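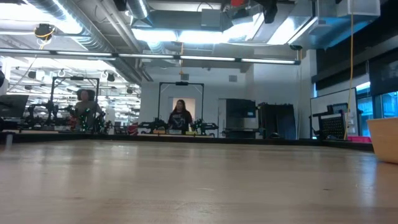
Tables and bins

README for the Riltari tabletop set, last edited April 26, 2023 by Lilibeth Lumanlan.

The set covers plain wooden tabletops and the small open bins kept on them. It has 115 stills in 2 folders, Lunden and Abella, named after the rooms.

Tabletops are pale wood with a slight gloss – expect reflections, small marks and scuffs. We have not retouched any of them.

Bin colours are noted by eye in bins.csv. Orange and tan overlap, so check before sorting by colour.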